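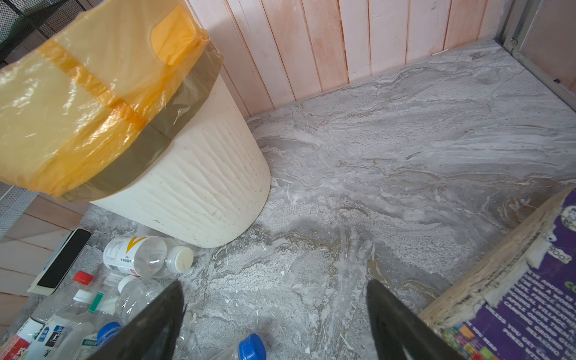
The bin corner, bottles still to go in

Forum > Home and Storage > Sorting and Clearing
Thread: Bottles, one bin and a marble-effect floor

pendow85
I've got a corner with pinkish whitewashed boards on the walls and a grey marble-effect floor. One ribbed plastic bin with a yellow bag in it. All the drinks bottles end up on the floor beside the bin instead of in it. I want the floor clear by Wednesday so I can wash it. Do I need a bigger bin, or a second one just for bottles? There is a Stonimell one at 40 litres that would fit, but it takes up a lot of floor.

drusis_40
Don't buy anything yet. Squash the bottles and put the caps back on. You'll get twice as many in the bag.

caofan
Check with your council before you put caps back on. Ours wanted them off for years and then changed its mind. Otherwise I agree about squashing. The other thing is that anything you want to keep should be off the floor before you start on the bottles, or it goes in the bag with them. I lost a set of keys that way.

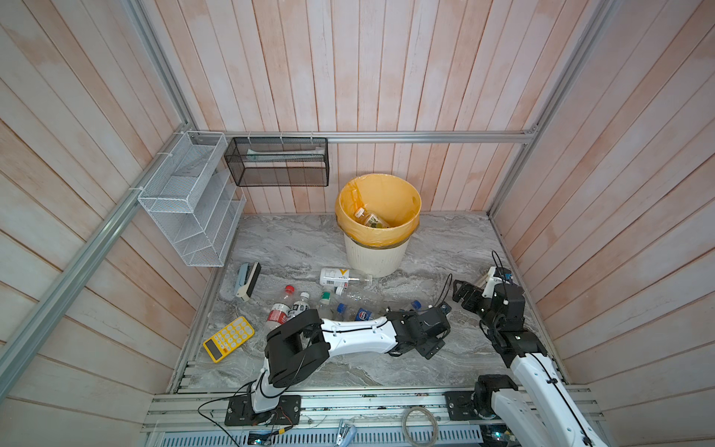 pendow85
Fair point about the keys. The stapler and the calculator are going up on the wall first. I've got a wire rack and a black mesh basket up there and I don't use either of them properly. Then the bottles.

millbrook392
I'd go the other way round. Rubbish first, always. If you start finding homes for staplers you will still be doing it at teatime and the bottles will still be there.

drusis_40
It's two things, it takes a minute.

millbrook392
It's two things today. Do the rubbish first. 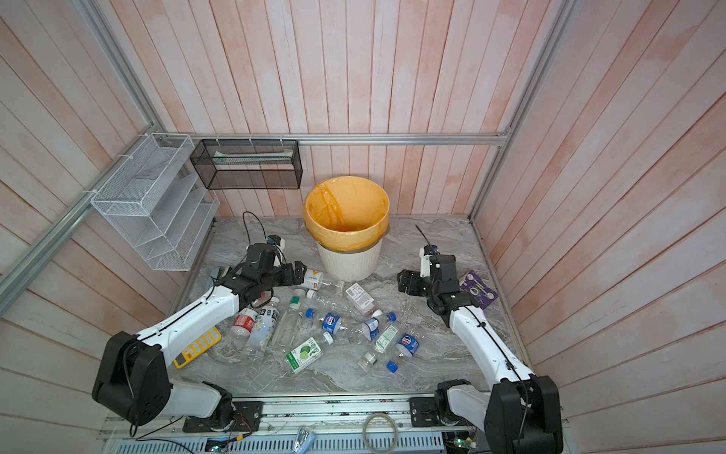
pendow85
I don't mind which order as long as it gets done. What I can't decide is what goes in the rack and what goes in the basket. The shelves on the rack slope, so I thought flat things there and anything small in the basket.

caofan
Small things in mesh is fine unless they're thinner than the holes. Pens poke through. I put a piece of card in the bottom of mine.

millbrook392
Stapler in the basket, calculator on the rack where you can read it. And leave one shelf free or you'll have nowhere to put the next thing. 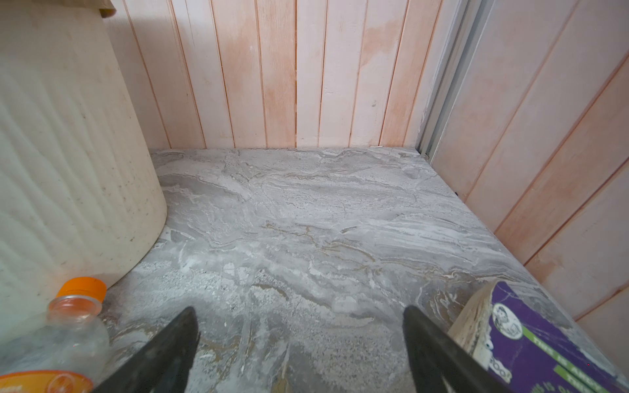

drusis_40
On washing the floor, go easy with the water near the walls. I had painted boards in our Pendow flat and the bottom edge swelled where the mop kept hitting it. Sweep first, then a damp cloth along the edges. Your paint is already patchy with the orange wood coming through, so I wouldn't scrub the boards at all. Give the outside of the bin a wipe while you're down there, it's got brown specks and smudges on it.

caofan
I'd scrub them. A soft brush and washing-up liquid never hurt mine.

drusis_40
Were yours painted?

caofan
Varnished.

pendow85
Damp cloth it is. I'll keep the bin I've got for now and try squashing the bottles. If the bag is full again by the weekend I'll look at the Stonimell one.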